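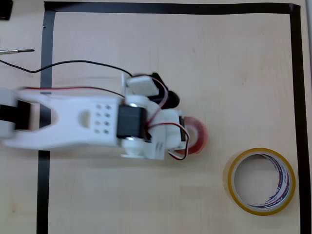 The best tool in my workroom costs less than a sandwich and lives on a hook by the door. It's black tape, matte finish, and I've become a bit of a bore about it.

I came to it through Aslı Öztürkmen, who runs a small repair and framing shop in Catville and marks out every table before she starts a job. Three strips, laid straight onto the timber: one across the back, one down each side. The front stays open for her elbows. Anything inside the lines belongs to the job, and anything outside gets picked up and put away before she touches a thing.

"People buy trays and organisers and little drawers," she told me over tea in May, a chair leg under one arm. "I bought a roll of tape."

I went home and tried it on my own table that evening, and I was hooked by the time the kettle boiled! There's something lovely about a pale tabletop with a dark border on it. You can see at a glance what you're working on. Screws stop wandering. The scissors have an address. My daughter, who is 11 and has opinions, walked in and put her mug down outside the line without being asked, and I nearly rang Aslı to tell her.

Colour matters more than I expected. I tried cream masking tape first and it vanished against the wood, so I kept setting things down on top of it. Black shows up under a lamp and in grey afternoon light, and a matte one doesn't throw glare back at you. Width matters less. A line that wobbles a little works as well as a ruled one, and Aslı's wobble cheerfully.

If your table has a finish you care about, test a short piece underneath first and leave it for 2 days. Oil finishes can be touchy. Warm the tape with a hairdryer before you lift it, pull low and slow, and wipe off any residue with a drop of eucalyptus oil on a rag. Bare timber is harder, as the adhesive gets down into the grain, and there I'd go for a gentle paper tape in a dark colour.

Then there's the roll itself, a handsome object in its own right — all that line wound up and waiting. Aslı keeps hers flat so the edges don't pick up sawdust, and folds a small tab on the loose end every time she tears a piece. I've timed myself hunting for the end without a tab. It took 51 seconds and some language.

She re-lays her border every few weeks, when the edges start to lift, and the whole business takes less time than making toast. Last time I visited she'd moved the left strip in a touch to leave room for her glue pots, and was already thinking of moving it back.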